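Mavach four-way power strip with a button for each socket

White, matte finish. Stock code 647. Sold singly or in a pack of 2.

I'm Angeliki Economou and I look after the small electrical bits here at Ruiz-Ortega, so if you've ever rung the Trarnville shop about a plug, it was probably me you got! I've wanted a decent plain strip on the shelves for ages, and this is the one I settled on in February after trying a few on my own desk (sorry, desk).

What I like most is that every socket group has its own round push button. I can switch the lamp off and leave the router alone, without crawling about to see which plug is which. The buttons sit in one line along the top, and they're the same white as everything else.
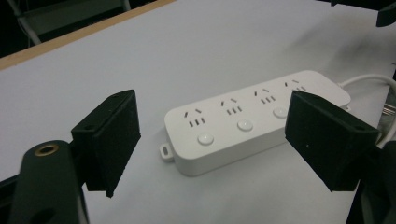
I've got mine behind the telly now. The corners are nicely rounded, so it doesn't snag on the curtain when I shove it back, and there's a little tab at the end with an oval hole if you'd rather hang it on a screw. Farhad Nouri in our Trirkutlow branch has his up under the workbench and swears by it, though he did have to go and buy a longer screw.

Do check the sockets before you order, please. Each group has two slanted slots with three short straight ones below, and a few people have bought it without looking and then had to bring it back. If you're not sure, bring your plug in and we'll try it at the counter.

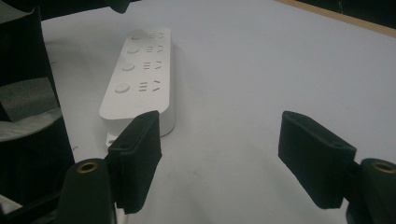

Cleaning is easy enough - unplug it first, then a dry cloth over the top. I do find dust gathers round the rims of the buttons, and an old soft paintbrush gets it out. White does show the grubby fingerprints, I'll give you that, and we don't have it in black (I've asked).

Please don't plug one strip into another, and keep heaters on the wall socket. It's for indoor use only.

We had 800 in the last delivery and they're split between both shops. Order online for collection, or ring and ask for me. Returns within a month, with the receipt, in the box if you've still got it.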